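双臂分拣工作台 Wustis 3:产品页与用户侧评估

适用:旅行配件、转换插头、短线材的混装分拣与装盒
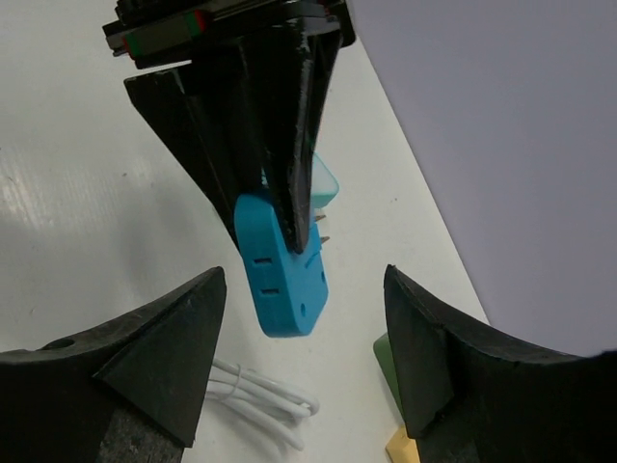 先把丑话说在前面。这一页由 Gralludville 设备目录编辑部撰写,不是厂家的宣传稿。厂家的说法是“一台顶一个班”,我们在 Dustley 的返修分拣车间跟了一段时间,没有看到哪个班被顶掉,倒是看到班里的人换了一种忙法。下面的内容有一部分来自厂家资料,有一部分来自车间,凡是两边对不上的地方,我们都写明了。

产品概况

Wustis 3 由两条机械臂、一张白色台面和一个控制柜组成。一条臂从料堆里取件,把件递到台面上方,另一条臂接过去,翻面、对方向,再放进盒里。之所以要两条臂,原因很土:转换插头这类东西形状不规整,一面是插孔,一面伸着插脚,单臂夹起来以后往往方向不对,放下重夹又容易滚。双臂交接省掉了“放下重夹”这一步,代价是多了一次可能失手的机会。

每条臂都在腕部带一个小相机。夹爪是两指式,黑色,指尖收窄,夹面可以更换。

主要参数(厂家提供)

单次可设定料种:5 种
换料种后重新示教所需样件:3 件
单班标称处理量:2380 件
供电:单相,控制柜自带急停
夹面:磨损件,按使用情况更换

关于 2380 这个数,需要多说两句。厂家是拿同一种插头、同一个朝向、料盘摆整齐测出来的。车间里的料是返修退回来的,颜色、形状都混着,线有的扎着有的没扎。Dustley 车间八月份记录里最差的一个班只做了 669 件,那天来料大半带线。厂家对此的答复是“属于非典型工况”。可是对返修车间来说,这就是典型工况。买之前请拿自己的料去试,别拿厂家的料。

能做什么,不太能做什么

硬壳的小件做得不错。圆角、有点斜度的外壳也能夹稳,两指夹面压得住。交接动作比我们预想的慢,接的那条臂会张开夹爪停一下再合,看久了让人着急,但调快以后掉件明显变多,车间最后又调回去了。

软的、会散的东西是弱项。成卷的线只要扎带没收紧,夹起来就垂下一圈,有时会挂在另一条臂的指尖上。厂家手册建议“上料前整理线材”。请注意这句话的主语是谁:整理线材的是人。

半透明件的识别也偏弱,浅色半透明外壳放在白台面上尤其如此。手册里写的是“建议调整照明”,没有写调到多少。

对岗位的影响

厂家的介绍里有一句“释放人力从事更高价值的工作”。我们问了车间里具体释放到哪里去了。

班长 Iman Zaki 的回答很直接:“原来我手底下的人分拣,现在一半时间理线,一半时间站在旁边等它报警。理线以前是顺手的事,现在成了一道工序。”她也承认,重复翻腕的动作少了,组里抱怨手腕疼的声音比以前小。这一点我们认为是实实在在的好处,比处理量那个数字更值得写进采购理由。

负责设备维护的 Hala Bensaid 原先是分拣工,经过厂家在 Srithong 的培训后转岗。培训讲得最多的是软件界面,讲得最少的是夹爪保养,而她每天碰得最多的恰恰是夹爪。指片边缘会磕碰、刮花,一般不影响夹持;夹面磨平了就会打滑,这个要勤看。她的工资涨了一档,排班却变成了随叫随到,采购谈判时没有人把这一条算进去。

我们的建议是,凡是准备上这台设备的单位,先把三件事谈妥再签字:理线算谁的工时,报警停机时产量指标怎么算,转岗维护的人夜里接不接电话。厂家不会替你们谈这些。

安装与日常使用

台面要留出一侧给人上料,另一侧靠墙。厂家样本上画的是两侧都靠设备,那样清料时人得侧着身子进去,不建议。

开机后先空跑一遍交接动作,看两条臂的指尖对不对得上。台面每班擦一次,灰点多了识别会误报。

换料种时三件样件要挑三件不一样旧的。拿三件全新的去示教,退回来的旧件它认得就差。

清理掉件必须先按急停。这一条手册有,但写在附录里,请自己打印出来贴在控制柜上。

随机附件

夹面备件一套,示教用托盘一个,腕部相机保护罩两只,中文手册一册。线材整理夹具不在其内,需另购,报价时请单独问清,首次报价单上通常看不到这一项。

保修与服务

整机保修不含夹面和指片。远程诊断在保修期内免费,上门按次收费。Dustley 车间的两次上门,一次是相机松动,一次查不出原因,重启后恢复,两次收的钱一样。

编辑部意见

来料单一、以硬壳件为主的车间可以考虑。返修、退货这类混料车间,建议先租后买,租期内产量按自己的记录算,不用控制柜上显示的数字,那个数字把失手后重夹的件也计了进去。

页面更新:2025年11月4日,星期二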